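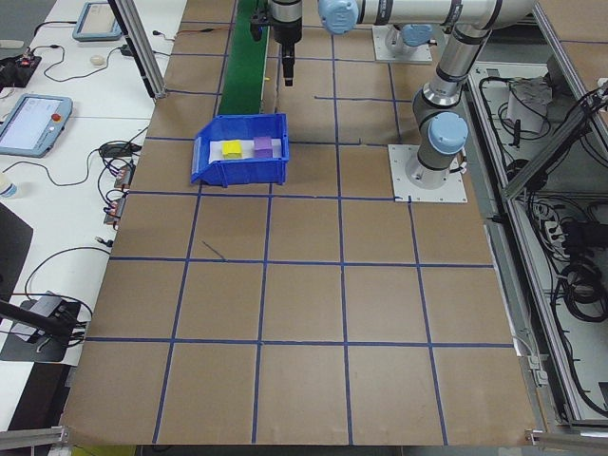

How to apply for a small arts grant from your local council

Most councils with an arts budget run a small grants round once or twice a year. The forms look much the same from one place to the next. These steps are based on the Beranholm round, which opens in November, but they should be of use elsewhere.

Before you start

Read the guidance notes all the way through. Check who can apply. Some rounds are open to individual artists and some only to groups with a constitution and a bank account that needs two signatures. If you are not sure which you count as, ring the arts officer and ask. They would much sooner answer a question in advance than turn down a form later.

Step 1. Write the project in one paragraph

Say what will happen, where, who it is for and when it will finish. Leave out the history of your group for now. Amber Marsden's application for the Clesine print workshops began: "We will run 3 weekend workshops in screen printing for adults who have not printed before." The panel knew from the first line what they were being asked to pay for.

Step 2. Work out the budget

List every cost on its own line, with the quote or price it came from. Include your own fee. Panels expect artists to be paid, and a budget with no fee in it tends to raise questions. The Clesine budget came to £1,895, and £216 of that was room hire. If you have help in kind, such as a free rehearsal space, put it in a separate column with a fair value next to it.

Check that the total on the budget sheet matches the total on the form. A surprising number don't.
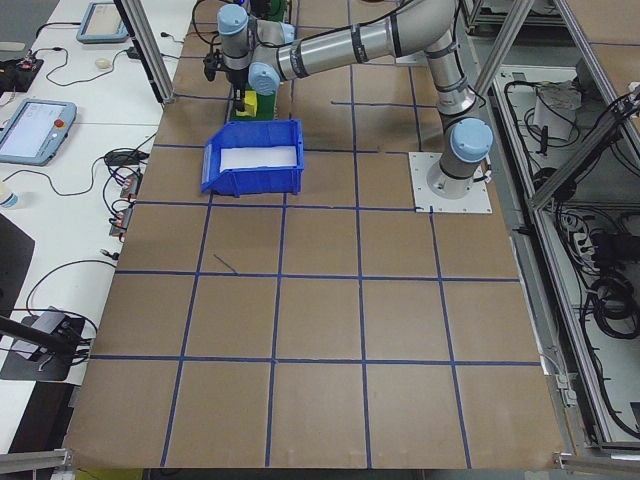

Step 3. Show that people want it

Two or three short letters are enough. Ask people who will take part or host, and ask them to say what they will do. "We will give the group our upstairs room on Saturday mornings" is worth more than a page of general praise.

Waiting lists, ticket sales from an earlier event and a few lines from a survey can all go in here too.

Step 4. Explain how you will report back

Choose things you can count without much trouble: places taken up, sessions held, new work shown. Don't promise a long evaluation if there is no money for one. Brândușa Lungu, who sat on the Beranholm panel, advised applicants to keep this section under half a page.

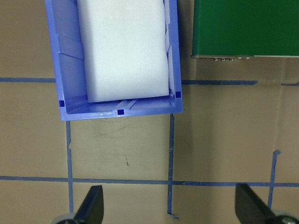 Step 5. Get someone else to read it

Pick a person outside your art form. Give them the form without any explanation and ask them to tell you what the project is. Rewrite any part they get wrong.

Step 6. Send it in

Online forms usually close at noon and the system gets slow that morning. Submit the day before if you can. Save a copy as a PDF and keep the confirmation email, as you will need the reference number for the final report.

If you are turned down

Ask for feedback in writing. Most councils will let you apply again in the next round with the same project, provided that the work has not already started.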